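Old Office Towers, Opened Up
Gallery
Thursday, August 24, 2023

Every few months somebody tells me that a used office desktop is the best deal in computing. Wipe it, put a graphics card in it, and you have a machine that does everything the new ones do for a quarter of the money. I have bought enough of them to have my doubts, and the page is mostly a record of those doubts. The sellers' photos always show the outside of the case. I am more interested in what is under the side panel.

My last batch came through Kelico, a reseller that describes its entire stock as "refurbished to original condition." I would like to know what that means. As far as I can tell from the paperwork, it means someone used a damp cloth and printed a label. The listing promised a 500 GB drive, 4 memory slots and "room to grow," and I paid $86 for it, plus shipping. 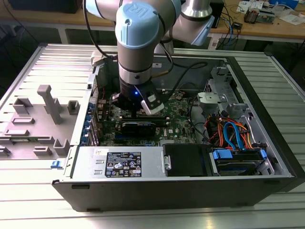

Room to grow is the phrase I object to most. A case can have all the room in the world and still leave you stuck with the power supply it came with. Sellers like to talk about the slots and keep quiet about the wattage, so read the specification label before you shop for a card, and read the card's requirements too. Zorica Ionescu, who runs the parts counter at Weltdale, says most of the cards she takes back have nothing wrong with them. I believe her. She also says people never read labels, and there I have been guilty myself.

Then there is the matter of "tool-free" design. I will admit the office towers do this better than most of the fancy cases I have owned. Colored plastic for the parts you are meant to touch is a decent idea, and a hinged panel beats a bag of screws. I just don't accept that it makes the job quick. The Rargate forum has a long thread claiming a full strip and rebuild in under 60 minutes. Mine took an evening, and that was with the manual open next to me.

A few things I would want answered before paying for another one:

Is the drive the original, and how many hours are on it?
Does the price include an operating system license, or a vague promise of one?
Will a full-length card clear the drive carrier in that exact model?
Has anybody replaced the battery on the board?

Kelico answered the second question and skipped the rest. Chukwu, the other reseller I tried, answered all of them but wanted more money, and I haven't decided whether the answers are worth the difference. More pictures in November, if I buy again.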